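**Tabletop shelving** is the family of small, freestanding shelf units made to stand on a table, desk, counter or dresser instead of on the floor. Most have two levels, some have three, and nearly all of them are light enough to lift with one hand when they are empty. They are used in kitchens, bathrooms, craft rooms, offices and shops, very often together with loose baskets or trays that hold the smaller things. The subject sounds modest, and it is, but there is a surprising amount of good design packed into such a little piece of furniture!

## Names

There is no single agreed name. Kitchen stores tend to say *counter shelf* or *counter rack*, office suppliers prefer *desk shelf* or *desktop organizer*, and bathroom catalogs like *vanity shelf*. A *riser* is usually a single raised platform with open space under it, while a *two-tier unit* has a floor of its own as well as a top. The word *tier* is used loosely. Some sellers count the open top as a tier and others count only the enclosed levels, so the same unit can be sold as a one-tier shelf in one catalog and a two-tier shelf in the next.

Hanne Þrastardóttir, whose handbook *Small Shelves* is a favorite among people who care about this kind of thing, settles the matter by counting boards. Two boards, two tiers. This article follows her.

## Parts

### Frame

The frame carries the load. In metal units it is made from thin rod, flat strip or square tube, either welded into a single piece or supplied as side pieces that bolt together. Welded frames are stiffer and never need tightening. Bolted frames pack flat, travel well and can be taken apart for a move, though the bolts do work loose over the years and like a quarter turn now and then.

Wooden frames are thicker for the same strength and look heavier on a small table. Bamboo sits somewhere in the middle. Plastic frames are common in bathrooms, where they have the great advantage of not rusting.

### Shelves

Boards may be solid wood, veneered board, metal sheet, glass or wire. A wooden board on a metal frame is a very popular pairing and a lovely one: the metal keeps the outline slim and the wood gives a flat, warm surface that small objects can stand on without tipping. Wire shelves let crumbs and water through, which suits dish racks and onions but is maddening for anyone storing spice jars with narrow bases.

The lower board deserves more attention than it usually gets. In some units it rests straight on the tabletop. In others it is raised a little on feet, which lets air pass under the wood and leaves room for a cloth. Raised boards are the better choice anywhere near a sink.

### Side and back panels

Open-sided shelves are the simplest, but things fall off them. Panels solve this, and the material of the panel changes the whole character of the unit.

- **Solid panels** hide the contents from the side and make the shelf read as a small cupboard. They also block light, so the back of the lower level becomes dim.
- **Bars** stop large objects and let small ones slip through.
- **Wire mesh** stops nearly everything and still lets light in. It is also a wonderful thing to hang hooks on, provided that the openings are large enough to take them.
- **Fabric** is rare, mostly found on folding units, and needs washing.

Mesh grids are made either by welding crossed wires or by punching and stretching a metal sheet. Welded grids have neat square openings. Stretched sheet has diamond ones and can have sharper edges, which is why it is normally set inside a border.

### Feet

Rubber or felt feet protect the table and keep the unit from sliding. On glossy surfaces they matter a great deal. A shelf without feet can creep backward every time something is pushed into it until it meets the wall.

## Baskets and trays

A shelf on its own stores objects. A shelf with a basket stores *groups* of objects, and that is where the fun begins. The basket pulls out like a drawer, goes to wherever the work is being done and slides back in afterward. Tea things, sewing things, mail, bath toys, cables, seed packets: all of them are easier to live with when they move as a set.

### Materials

Wicker and seagrass are handsome and quiet, but they shed and they hold dust. Wire baskets match metal frames and can scratch wooden boards. Molded plastic is cheap, light and completely washable, and it comes in colors that no other material manages as cheerfully. A bright basket is also easy to spot, a real help in a shared kitchen or workshop where it is carried off and has to be found again.

### Perforations

The slots or holes in the sides of a plastic basket save material, keep the weight down, let air move and give a view of the contents. Small, closely spaced slots keep in pens and hair clips. Large openings look airier and lose everything thin. The floor may be perforated too, for draining, or solid, for anything that might leak or roll. A solid floor with slotted sides is a very good all-around combination for dry goods and stationery.

### Handles

Handles come in three main kinds: a cutout in the wall, a hinged bail that swings over the top, and a molded grip that projects from the rim. Cutouts take up no extra space. Bails let a basket be carried in one hand but can catch on the shelf above. Projecting grips are the easiest to grasp, and a pair of them on opposite sides means the basket can be turned around and still offer a handle to the person using it. They do add to the overall length, so they should be included when measuring for a shelf. Forgetting the handles is the classic mistake.

## Sizes

Sizes vary widely, as they follow the furniture underneath. The four measurements worth taking before buying are the clear width between the side panels, the clear depth from the front edge to the back panel, the clear height between the boards, and the depth of the table itself. The outside dimensions printed on the box say very little about what will fit inside.

Among makers known to enthusiasts, Bostavard lists its middle-sized two-tier unit with a clear depth of 200 millimeters and a board length of 300 millimeters. It is a snug fit for small baskets and too shallow for dinner plates. Gruria makes a deeper model for kitchens, sold with or without mesh. The workshop of Bjarnason is known for welded frames with replaceable boards, an excellent idea that deserves to be copied more widely. Feltorus sells no shelves at all but makes stick-on felt feet, which many owners add on the first day.

## Placement

Most tabletop shelves stand at the back of the table, close to the wall. This leaves the front free for work and keeps the unit from being knocked. The wall also offers some protection against tipping, although a tall unit should never depend on it.

A pale table and a plain wall make the most of an open frame. Dark lines stand out crisply, the contents become the color in the room, and mesh throws a fine pattern when lit from one side. On a busy wallpaper the same unit can look cluttered before anything has been put in it.

Leaving the front half of the table clear is more than a matter of looks. It gives a landing place for the basket when it comes off the shelf, so that the contents can be sorted there and then. Þrastardóttir calls this strip "the apron" and recommends that it be at least as deep as the basket it has to receive.
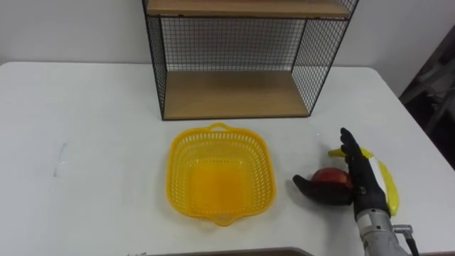 ## Loading

Heavy things go on the lower board. This keeps the center of gravity down and makes the unit much harder to tip. Light and frequently used things go on top, where they can be reached without bending.

A basket on the lower level should have enough headroom for a hand to enter above it. Without that gap the basket has to be pulled out for every small item, and in practice it ends up living on the table. When the gap is generous, the basket can stay in place and work like an open bin. Both ways of using it have their fans, and a basket that has to be pulled out does at least get tidied more often!

Nesting is another point in favor of baskets with sloping sides. Empty ones stack inside each other and take up hardly any room. Straight-sided baskets hold more for the same footprint but stack poorly when empty.

## Cleaning and care

Metal frames need only a damp cloth followed by a dry one. Coated wire should not be scrubbed with steel wool, as a scratch in the coating is where rust starts. Mesh panels collect dust in the corners of the squares, and a soft paintbrush gets it out beautifully. In kitchens the dust is mixed with grease, so warm water and dish soap are needed first.

Wooden boards should be wiped along the grain and dried straight away. An oiled board can be freshened with a thin coat of the same oil. Lacquered boards need nothing beyond wiping until the lacquer wears through at the front edge, which is always the first place to go.

Plastic baskets can be washed in the sink. Some are safe for the dishwasher, some warp, and the marking on the underside is the place to check. Strong sunlight fades bright plastics and eventually makes them brittle, with the handles usually cracking first.

## Other uses

Tabletop units turn up in places their makers may never have planned for. Plant growers use mesh-sided ones for seedlings, with the pots on the lower board and a lamp clipped to the frame above. Market sellers use them to give a flat stall some height. Teachers put one basket per class on them. Turned on its side, a unit with a strong frame makes a fair rack for magazines, though the boards then stand upright and do the work of dividers.

## See also

- Dish rack
- Spice rack
- Storage basket
- Wire mesh
- Pegboard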